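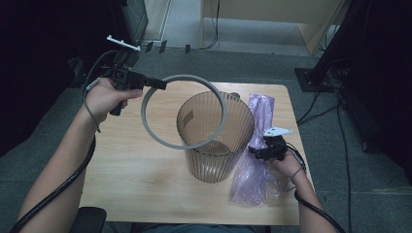 Gray ring and translucent ribbed wastebasket, light wood tabletop.

Home Tickets Knowledge Base Status Sign in

Stock count goes negative after nightly sync, Gendero to Merkico
Status: Resolved
Component: inventory sync
Site: Obi warehouse

Reported problem
Items sold in more than one part show a negative quantity in the Merkico shop every morning. The same items show the correct quantity in Gendero. Single-part items are not affected. The wastebasket listing was the first one noticed, at 80 on hand in Gendero and -80 in the shop.

Environment
Gendero on the warehouse server, Merkico hosted. The Nurkutus connector runs nightly at 2:00. No changes to the connector settings in June.

Log

Entry 1. Ran the sync by hand with only one listing selected. Quantity came through correctly. Ran it again right after with no changes in between and the quantity flipped to negative. Third run put it back to positive.

Entry 2. Checked the export file from Gendero. Quantities are positive in all runs. The file is fine, so the sign is changed somewhere after the export.

Entry 3. Turned off the "reserve open orders" option in the connector. No difference. Turned it back on.

Entry 4. Compared field mappings. Multi-part listings use column 13 for quantity and column 14 for adjustment type. Column 14 was mapped twice, once under the general tab and once under a custom rule left over from the initial setup. The custom rule treats the second update to a listing as a reversal.

Entry 5. Disabled the custom rule on the test shop and ran the sync several times in a row. Quantities stayed positive and matched Gendero. Returns still posted as expected.

Entry 6. Applied to the live shop in the afternoon. Cleared the connector cache – this step is required, the old rule is kept in memory until then. Ran a full sync.

Customer reply
Confirmed on our side. The morning report matches for all multi-part listings. A few orders were put on backorder by mistake and we released those by hand.

Resolution
Duplicate mapping on column 14. Remove the custom rule, clear the cache, run a full sync. Backorders created while the count was negative are not released automatically.

Related tickets
Nurkutus connector skips listings with a blank SKU
Gendero export file locked during backup
Merkico shows old price after import
Clearing the connector cache

We use cookies to keep you signed in and to measure page visits. Accept Settings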